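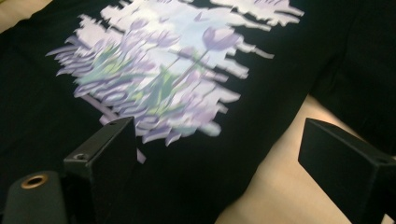 Graphic T-Shirt

Filed under: Clothing & Laundry > Tops > Printed

A graphic T-shirt is a plain knit shirt with a picture or lettering put on the front, the back, or (if the maker got carried away) both. I've been keeping this page going for a while now, and I'm still finding things to add, so check back in June when I redo the care section!

Description

Most are cotton jersey, which is a soft, matte knit with a bit of stretch. Black is the color I see most, and I think that's down to how well bright prints show up on it. Purple tulips on black, like the shirt at the top of the page, are a favorite of mine. Flower prints tend to sit high on the chest, and the pale sky behind the blooms does a lot of the work, giving all that lavender and lilac something to stand out against.

Printing methods

Screen printing pushes ink through a mesh, one color at a time, and it's what you want for big flat shapes. A photo-type picture with lots of soft shades usually gets done by direct-to-garment printing (basically an inkjet for shirts) or by a heat transfer. Transfers feel like a thin skin on the fabric, and they're the ones that crack. On dark cloth a white layer has to go down first, and you can often feel it with your thumb.

My own little collection came mostly from Zalleo, a small print shop in Lisum that did runs of 729 shirts per design. Why 729 I never found out. Their garden series sold 671 in the first summer, and they bumped the next one up to 1,000.

Folding

Lay the shirt flat on a table or bed and smooth it from the middle out. I do mine face down, so the picture ends up on the outside of the stack and I can find the one I want. Fold one side in to the middle of the shoulder, sleeve back on itself, then the other side the same way, then bring the hem up to the collar. The Kovačević fold (that's what we called it at the Brodeck laundry, anyway) adds one more turn so the shirt stands up in a drawer.

Care

Wash inside out in cold water, skip the bleach, and keep the iron off the print. I hang mine to dry.

See also: Jersey knit; Heat transfer; Drawer folding

Comments (3)

mossyhem: Face down! I've been folding mine face up for years and digging through the whole drawer every morning.

pl_tanner: Does the cold wash thing go for screen prints too?

dotty_b: I wash all of mine cold, screen prints included, and they've held up fine.

Home | Browse A–Z | Random page | Contact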